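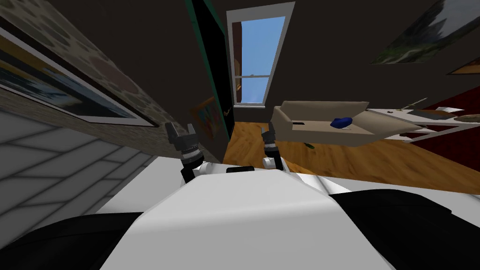 Sim run from the robot's own head camera. Living room, two grippers up, couch on the right.

Posted by hunitz_bench
June, 11:40 pm

Thread on the student home-robot challenge, from someone who mentors a team in it and has doubts. Long. Mute me if you're only here for the soldering posts.

Our team is Oltley. Community college club, mostly second-years. They entered the Caldeira round, the one done fully in simulation. You get a rendered house, a two-armed robot, and a list of chores. Best score over 30 episodes goes up on the board.

The chore they drew first is "find the item on the couch and bring it to the table." You'd think that's the easy one. I did. I told them it was the easy one, in writing, and they have screenshotted it.

First complaint. The head camera tilts with the body, and the pose they start the reach from leans a lot. Look at the floor. The whole house is on a slant and the bottom of the view is mostly the robot's own chest and shoulder. Their detector was trained on nice level views somebody else collected. Then everyone is surprised when it calls a couch a ramp.

I asked if they'd checked the detector on tilted views before they wrote the arm code. Long silence in the lab. They had not.

To be fair to them, the starter kit doesn't mention it either. The starter kit is a 100 page PDF and I'd guess a third of it is about logo placement.

Second complaint, and this one is for the organizers. The item is described in the task file as "soft, blue." There's a blue thing on the couch. Is it a cap? A cushion? I've looked at this view more than I've looked at my own living room and I couldn't tell you. The grasp planner needs to know, those are different grasps.

One student said just go for the middle and close the fingers. Another wanted a shape model. They argued about it for most of an evening. The "go for the middle" version got tested first since it took ten minutes to write.

It scored. Not well, but it scored. The shape model is still a branch with the word FINAL in the name.

Here's my actual problem with these competitions. The score counts the item being on the table. It doesn't count how it got there. One of our episodes dragged the thing along the couch arm, pushed it off, and it landed on the tabletop with papers all over it. Full marks. The kids cheered. I didn't have the heart, and then I did have the heart, and I was not popular.

Would I let that near my grandmother's lamp? No.

Somebody always replies "but sim lets you run thousands of episodes." Sure. They ran 1453 of them over two weeks on a machine under a desk. I asked what they learned from episode 900 that they didn't know by episode 50. What I got was a plot. It was a good looking plot.

Separate gripe: the textures. Brick-pattern tile, speckled wall, wood planks, paintings all over the place. It looks rich. The collision shapes underneath are boxes, at least in our build. The gripper bumps into air a finger's width from the couch and the log says contact. Students spent a whole session tuning force limits against a box nobody can see.

I had them turn on the debug overlay. I wish I'd done that in week one. That's on me.

Now the part where I'm supposed to say it's all worthwhile. Some of it is. They can read a transform tree now. One of them found a sign error in the left wrist by hand, on paper, while the rest were restarting the simulator and hoping. That was the best hour of the season and there's no line on the score sheet for it.

They also wrote a small logger that saves the head view every time the planner gives up. They named it Oner because it keeps one frame per failure. Last count was 451 frames. I've gone through a lot of them and a big share have the arms sitting right in front of the thing they're trying to see.

Which, fine, is a useful thing to know. Pull the arms down, look, then reach. A person does it without thinking. It took us until June to put it in the state machine.

Did the score go up? A bit. I'd want to see it over a different house before I believed it. The club has already made a slide that says "solved occlusion." I've asked for the slide to be changed. It's been changed to "addressed occlusion." We're negotiating.

What I'd ask for next year, if anyone from Caldeira reads this: publish the collision meshes, dock points for dragging, and give one hidden house per team. If the method only works in the room it grew up in, let them find that out before the certificate.

And for other mentors: make them look at raw views early. Boring, tilted, half-blocked ones. Have them write down what they think each thing is before the detector gets a vote. Ours did it last week and disagreed on more than I expected, including whether there was anything on the floor under the couch. (There is. It's green. That's as far as we got.)

Submission closes at midnight, they're still pushing commits, and the branch called FINAL just got merged. I'm going to go look at the diff.

Search posts Go Latest Top

© hunitz_bench. Posts may be quoted with a link. Contact: use the message form. Back to top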